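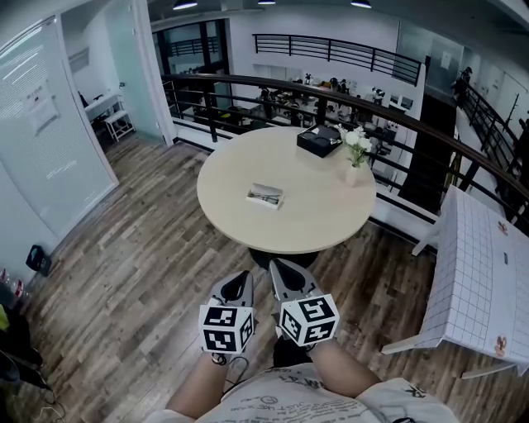

Both Zalarix hand grippers held out at the round table, marker cubes attached.

Setting up the Zalarix hand gripper kit
Posted 9/24/20 by Thodoris Michailidis

These steps cover the two-gripper kit as sold by Pappas. The single kit sets up the same way, but skip step 4.

1. Charge both handles. A full charge took us 159 minutes at the Hendon office.

2. Fit a marker cube near each handle and tighten the collar. If a cube turns by hand, it's too loose.

3. Clip the cable to your shirt, leaving enough slack to reach forward with your elbows straight.

4. Open the Zollumus app and pair the left gripper first. Pairing right first swaps the labels in the log. The August firmware didn't fix this.

5. Stand facing a table and hold the grippers in front of you, tips pointing away. Press Calibrate and turn each wrist slowly until the counter reaches 600.

6. Open and close each gripper fully. The width reading should return to zero.

Spare finger pads are listed under part 251. The kit is $470 plus shipping.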